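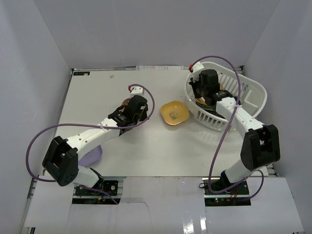
Anel Pictures confirms second season of 'Osuvitz'

Anel Pictures will begin filming the second season of its family mystery series Osuvitz in January, with the full main cast returning. The new season runs to 11 episodes, each 49 minutes long, and will stream on Sader in Australia and New Zealand.

Most of the shoot will take place in regional Victoria, using a local crew of nearly 155. Tan Post will again handle editing and colour - it also worked on the first season.

A release month will be announced once filming has finished.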